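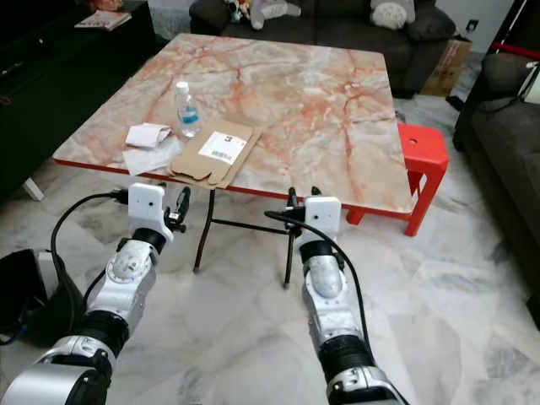
So it's official, the arms are staying. We got the email this morning (5 December 2019, mark it on the calendar) and the trial at Gretenwood is now a permanent thing, which means I get to stop telling my mum I might be out of a job by the new year.

If you've been reading for a while you'll know I'm on the room tidy side of things at Skatano. When I started there were 31 of us, and the whole job was walking into lounge areas and putting them back how they were. Bottles, used tissues, old mailers with the label still on, every bit of rubbish a person can leave on a coffee table. I liked it more than I let on! You'd put your headphones in and just go.

Now I do two shifts a week on the floor and the rest at a desk in Virkgate, where I look at what the arms see and decide what counts as rubbish. Harder than it sounds. Is an opened mailer rubbish? I'd say yes, but what if there's still something in it? A bottle with its cap on gets me every time. My rule at home is that a capped bottle belongs to somebody, and I've written that into the notes, and one of the blokes from the old night crew has argued with me about it ever since.

What's changed for me, mostly, is my back. I used to come home and lie flat on the lounge room floor for half an hour – now it's my eyes that are cooked instead. The pay went up a little. The chat has gone right down, and I miss that, because you don't get much of a yarn out of a gripper. We used to sort out the whole world's problems between rooms, and the desk crew are lovely but they all eat lunch at their screens.

Not everyone was keen to move over. A few took the transfer to Lahlou, where it's still all done by hand, and I don't blame them one bit. One of them told me she didn't want to spend her day marking a machine's homework. Fair enough. I do find it a bit like that some afternoons, especially when I've just typed up item 1797 on the query list and it's another scrunched tissue.

Anyway, I start the new roster after the December break, and I've asked for a third floor shift. Fingers crossed. I'll let you know how I go, and yes, the lemon slice recipe is still coming, I haven't forgotten.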